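Gorach: a word list of home and furniture terms

Welcome, and thank you for stopping by! Gorach is a small collection of the words people use at home for the things they sit on, eat at, put things down on and trip over in the dark. It started as a shared spreadsheet between Évan Gaillard and Bastien Tanguy, who had been arguing happily over whether a couch and a sofa are the same thing (Bastien says no, and has a page of notes to prove it), and it grew from there into something we thought other people might like to use.

Version

Last updated April 25, 2021. The version before this one came out in December and had a sorting mistake in the notes column, so please use the new file if you still have the old one lying around.

What you will find in the folder

gorach_words.csv - the list itself, 323 entries, one per line
sources.txt - where each entry came from, by source code
notes_bastien.txt - longer remarks on the words that gave us trouble
changes.txt - what we fixed and when

The columns

term: the word or phrase as the person gave it to us, in lower case. We kept odd spellings.
plain: the everyday American word we matched it to. For davenport this is sofa, for chifforobe it is wardrobe, and so on.
room: the room the speaker had in mind. You will see living room a great deal, and you will also see "front room" and "the good room", which we left alone because they seemed worth keeping.
source: a short code that points to a line in sources.txt.

How the words were gathered

Most of the entries came from a mail-in form that we sent to readers of the Skumska newsletter, along with 30 handwritten letters from people who didn't care for forms and told us about their grandmothers' parlors instead. We loved those letters. A further 100 entries were copied from old moving lists and estate sheets in the Roussel papers, which are full of lovely things like "1 settle, poor" and "lamp table, wobbles." Évan typed all of those up over one winter and checked them a second time against the paper.

We asked everybody the same kind of question: what do you call the long seat in the living room, what do you call the piece you put the lamp on, what do you call the thing that changes the channel. That last one brought in more answers than anything else, among them clicker, changer, flipper, the box, and (from one family in Bovden) the boss. 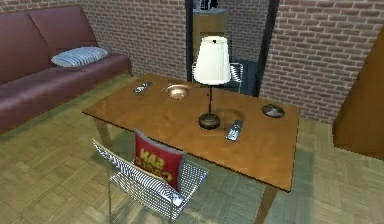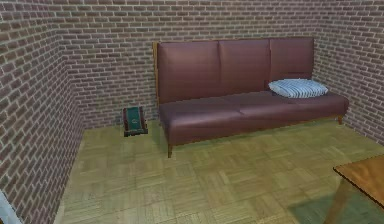 First, a wooden table with a lamp, a remote control and a copper-colored bowl; second, a long mauve-maroon sofa in a room with brick walls.

A few words on the trouble spots

Sofa, couch, davenport, settee, divan and chesterfield all have their own lines, even where two people from the same street swore they meant the same piece. We match all of them to sofa in the plain column. If your work needs finer groups than that, please read notes_bastien.txt first - he has thought about it longer than is good for anyone.

End table, side table and lamp table are kept apart too. Coffee table and cocktail table are matched together.

Anything we couldn't match has a question mark in the plain column. Please don't drop those lines without a look, as several of them are our favorites.

What the list is good for, and where it falls short

It has been handy for crossword makers, for people writing stories set in their parents' time, and for a class or two on regional speech. It isn't a survey, and it won't tell you how common a word is. Our readers tend to be older and tend to be from small towns, so newer words are thin on the ground. Outdoor furniture is missing altogether, apart from a porch glider that slipped in.

Using and sharing

You are free to use, copy and change the files for any purpose. If you print part of the list, a line saying it came from Gorach would make us very happy.

Sending us a word

We are still adding entries, slowly. Send the word, the room, and the town where you heard it, and if there is a story attached, please send that as well. Évan reads the mail and does answer, though it may take him a few weeks.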